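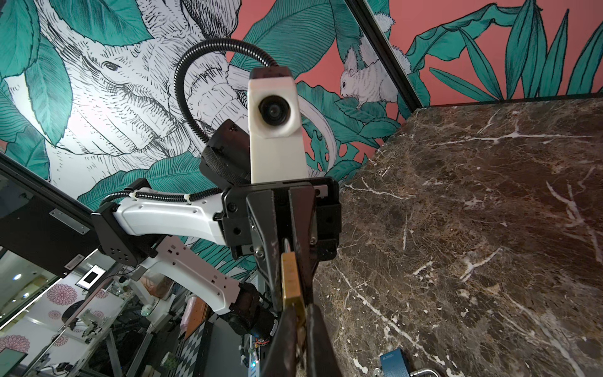 Messingschloss zwischen den Fingern, hinten schaut der Elefant zu

Ihr Lieben, ich hatte euch ja versprochen, endlich einmal von der Pflege unserer Zelle zu erzählen, und nun sitze ich mit kaltem Tee am Küchentisch und löse das ein. Alle fragen immer nach den großen Sachen, nach Bahnplanung und Modellen, und ich rede dann doch wieder von Kabelschlaufen und Schräubchen. Wer mich kennt, weiß das. Meine Schwester hat beim letzten Besuch nach einer Viertelstunde gefragt, ob sie vielleicht den Hund ausführen solle (wir haben gar keinen).

Angefangen hat die ganze Wartungsrunde mit den Fingern. Die schwarze Oberfläche ist an der linken Seite inzwischen ordentlich verschrammt, das sieht man ja, und beim Messingschloss mit seinem rechteckigen Körper merke ich so etwas zuerst. Ein bisschen Schramme stört mich überhaupt nicht! Erst wenn ich mit dem Fingernagel an einer Kante hängen bleibe, kommt das Schleifpapier raus, und wenn das nicht mehr hilft, ein neuer Satz von Prokosent. Diesmal reichte das Papier. Die kleine Schraube oben am Finger ziehe ich bei der Gelegenheit immer mit nach, ganz sachte, mit dem kurzen Schlüssel, den Rostyslav mir geschenkt hat und den ich hüte wie meinen Augapfel.

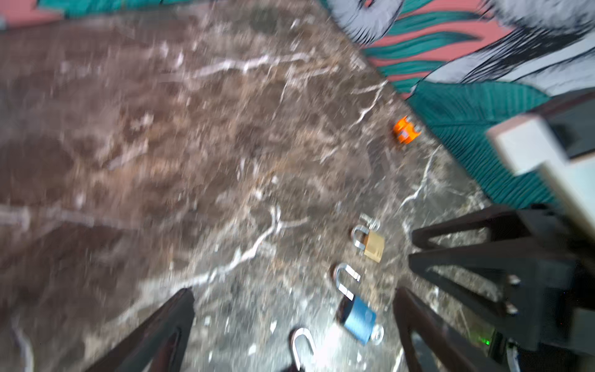 Jasau, im April

Ich hatte mir vorgenommen, bis zum Mittag fertig zu sein. Um 11 Uhr lag ich immer noch halb unter dem Tisch und suchte einen Sechskantschlüssel. Na ja.

Nach den Fingern kommt bei mir die Kamera am Handgelenk dran. Linse mit dem weichen Tuch abwischen, Halterung auf Spiel prüfen, und dann ein paar langsame Fahrten über die Platte, bei denen ich mir das Bild anschaue. In der Bewegung verschmiert der Marmor natürlich, damit lebe ich. Wichtig ist mir, was zwischen den Fingern los ist, und da lag das blaue Schloss mit seinem offenen Bügel schön mittig. Das Messingschloss weiter hinten war auch noch gut zu erkennen. Schlösser sind überhaupt dankbare Prüflinge, finde ich: schwer genug, dass ein müder Greifer sie fallen lässt, und so geformt, dass man sie auf verschiedene Arten anfassen kann. Die Bolzen seitlich an der Halterung prüfe ich mit der Hand, und das grüne Lämpchen unten am Greifer leuchtete auch, da war ich schon wieder versöhnt mit dem Tag.

Danach habe ich die Nullpunkte neu eingelernt. Dafür benutzen wir Dubey, das ist ein kleines Hilfsprogramm aus unserer eigenen Werkstatt, etwas störrisch in der Bedienung, aber ich mag es. Beide Arme fahren in der Mitte zueinander, langsam, und ich stehe mit dem Daumen am Stopp und halte die Luft an. Rekha lacht mich jedes Mal aus. Sie hat das Verfahren damals aufgeschrieben und fährt es mit einer Seelenruhe, um die ich sie beneide.

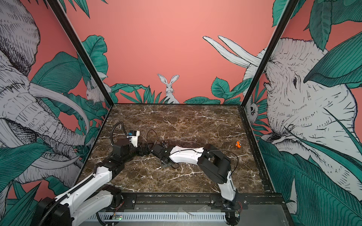 Beide Arme beim Treffen in der Mitte, der Hase passt auf

Kabel, Kabel, Kabel. Wenn ich jemandem, der gerade seine erste Zelle aufbaut, einen einzigen Rat geben dürfte, dann würde ich vermutlich zwei Stunden lang über Kabel sprechen. Am Wellschlauch unten am Arm schaue ich nach Knicken, an den dünnen Leitungen nach Scheuerstellen, und alles, was lose nach vorn hängt, kommt mit einem Binder zurück an seinen Platz. Die Schraubverbindungen an der vorderen Schiene bekommen einen Strich mit dem Lackstift, dann sehe ich beim nächsten Mal auf einen Blick, ob sich etwas gedreht hat. 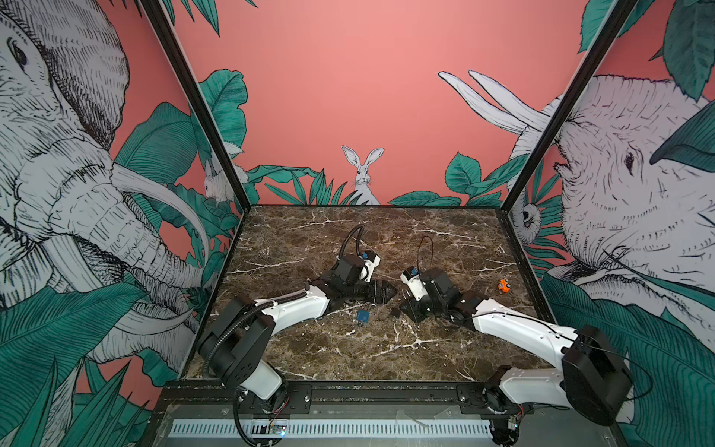

Mit der Zugentlastung am Greifer habe ich mich am längsten aufgehalten. Zu kurz gebunden zieht die Leitung beim Drehen am Stecker, zu lang gebunden bleibt sie irgendwann am Nachbarn hängen, und dazwischen liegt ein Bereich, den man wohl nur durch Probieren findet. Jetzt steigt an beiden Armen eine schöne Schlaufe über den Greifer hinweg, und selbst wenn sich die Backen über dem blauen Schlüsselanhänger so nahe kommen, bleibt Luft zwischen den beiden Kabeln. Der Anhänger mit seinem dünnen Ring ist übrigens mein liebstes Teil für die Feinabstimmung – klein und fies zu greifen. Ich plane jetzt etwa 100 Durchläufe damit und schaue mir danach die Stecker noch einmal an.

Offen ist noch der Lackstift, der fast leer ist, und eine neue Packung Kabelbinder muss her, die schmalen bitte, falls Rostyslav mitliest. Und den Sechskantschlüssel habe ich bis heute nicht gefunden.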